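3.2 Collecting the demonstrations

We wanted the teaching to feel like something a person could pick up in an afternoon, so we spent a good deal of time on the small comforts of the setup before we recorded anything at all. The person giving the demonstration could work in one of two ways. In the hand-guided condition they took hold of the arm and moved it through the task themselves, with the motors doing little more than holding up the arm's own weight. In the remote condition they sat at a desk with the Liltunero controller, a handheld unit whose motion is passed on to the tool at reduced speed. Both conditions used the same task, the same blocks and the same straight rod as a tool, and we were glad of that choice later on, when it came to comparing the two sets of paths.

The task itself is a simple one to explain, and we think that is a large part of its charm. Blocks of several shapes and colors are pushed across a wooden board until they form a row, grouped by color. The rod cannot grasp or lift, so every block has to be nudged into place, and a nudge that is a little off center will turn a star or a heart in ways that a beginner does not expect. People learned to correct for this quickly, and those corrections are, to our minds, the most valuable part of the whole collection. Figure 4 shows the rod beside the red end of a row, with two green blocks standing apart from it.

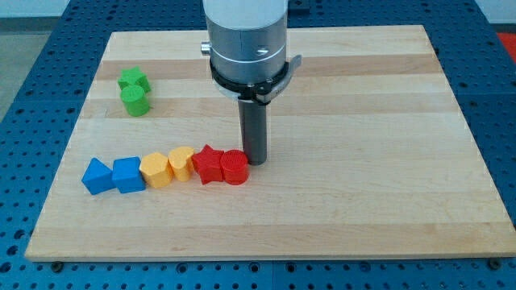

Figure 4. Block-row task with the rod tool. The row runs from blue through yellow to red.

Evangelia Giannakopoulos, reading an early draft of this section, objected that a demonstrator who can feel the block push back is being given a different task from one who can only watch it move, and that we should not speak of the two conditions as if only the interface had changed. She asked us to report them separately throughout. We have come to agree with her, and the tables in Section 4 are now split in the way she suggested.

In all we kept 252 demonstrations from 40 people, each of whom was given 3 practice runs before recording began. A further 64 were set aside, most of them for a dropped connection in the remote condition — a problem we traced to the network at the Itby site and fixed in October. We did not remove demonstrations for being slow, or for wandering, or for ending in a crooked row. A learner that has only ever seen tidy work has very little to go on when a cylinder rolls away from it, and we wanted the recordings to hold some of that ordinary untidiness. Each one was trimmed at the first and last movement of the tool and stored with the tool position, the measured forces and the camera view, following the Roussel format described in Appendix B.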